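Comparing Two Finger Pads for Handling Computer Parts
Student project report, Brorport Technical School
Author: Marlene Amaral
Supervisor: Benedikt Nägeli
Submitted July 13, 2025

1. Background

The project was proposed by Timico, a small company which repairs used office computers and sells them again. They wanted to know if a two-finger gripper could take processors out of old machines without bending the contacts. My task was limited. I had to compare two kinds of finger pad, the smooth pad from Bachmann and the textured pad from Rovo, on the same arm and with the same controller settings. I started the work in February and the first weeks went mostly into calibration.

2. Preparing the gripper

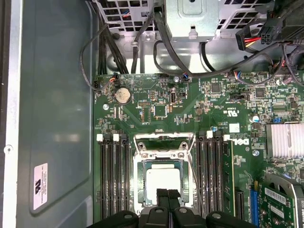
The starting position was the most difficult thing to choose. If the fingers come down too wide, they touch the retention parts before they reach the processor. If they come down closed, they must open in a very small space. I decided to begin every attempt with the fingers closed and side by side over the lower part of the processor, with the retention plate already raised, and to open them only after the operator confirmed the position on the screen. For all attempts the memory was removed before, so the slots on both sides of the socket were empty and the fingers had more room to move. I also tried to start from the hinge side, but the plate stands there at an angle and I gave up this idea after 12 attempts.

The closing force was set in the controller as a number without unit. Mr Nägeli advised me to keep one value for both pads, and I used 153. A lower value would maybe be better for the textured pad, but then the comparison would not be fair.

3. Lifting the processor

Each pad was used in the same order of steps: open, go down, close, wait, lift. I recorded the finger position at every step and saved it together with the wrist camera view. In total the log has 1505 lines. After I removed the lines where the controller had lost its connection, 1462 were left for the analysis.
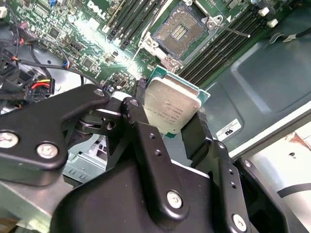 Figure 2. Processor held between the two fingers, wrist camera view. The lid is tilted.

Tilt was the main problem with both pads. When one finger touches the edge a little earlier than the other, the processor turns while the fingers close. For lifting this does no harm, but for putting it back it is serious, as the part must go down flat into the socket. With the smooth pad the tilt changed during the movement. With the textured pad it stayed almost the same from the lift to the end, so it could be corrected by turning the wrist. For this reason I prefer the textured pad, although it is slower to release.

4. Position of the arm and cameras

The wrist camera is good for seeing the contact between pad and part, but the fingers hide a large part of the view. The fixed camera shows the whole case and the approach of the arm. I looked at both views before each approach - first the fixed one, then the wrist one.
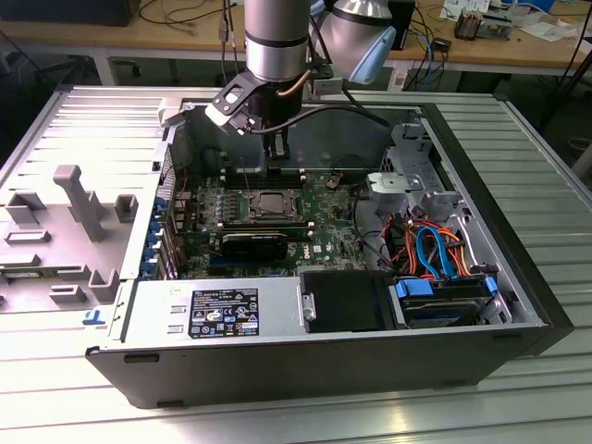
Figure 3. Fixed camera view, gripper lowered over the memory slots. The case lies on its side.

The gripper cable needs attention. In some positions it passes across the inside of the case, and a fast rotation of the wrist could pull it against the board. I reduced the rotation speed for this reason and did not test higher values.

5. Open points

I did not measure wear of the pads. The number of attempts on each pad was also not equal, because the Bachmann pads arrived later than planned. The next student should repeat the placing step with a lower closing force, and should write down the tilt angle directly at the lift. I took it afterwards from the saved views, and this took me many evenings.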